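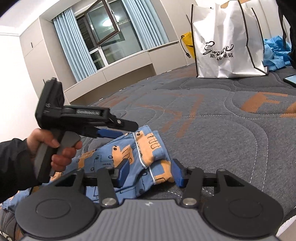
Blue garment with a cartoon print, on a quilted gray mattress pad.

The Josden textile fair runs for one weekend each summer, and this year we went on the Saturday, 13th August. Parking is in the field behind the Claltton mill and costs $7. Get there before ten if you can. By eleven the line of cars was back to the county road.

The fair has 38 stalls, mostly fabric and yarn, with a few selling used sewing machines. Prices were up from the last time we came. Plain cotton was still reasonable — flannel was not. I bought two remnants and a bag of odd buttons.

The mill tour leaves from the side door and takes an hour. You see the carding room first, then the looms upstairs. Four of them were running, and ear plugs are handed out at the stairs. The oldest loom came from the Holmgren works and still makes dish towels, which are sold in the shop. The guide said the building had 152 windows and that every one was replaced after a hailstorm one July. 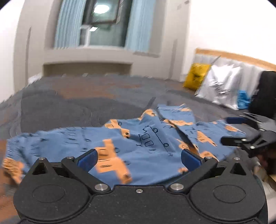
Fabric between the two blue pads.

Lunch was in the Ledenine tent. The soup was good and the sandwiches were dry. There is very little shade on the grounds, so bring a hat.

The finishing room was closed for floor repairs. A sign at the door said it should be open again for next year's fair.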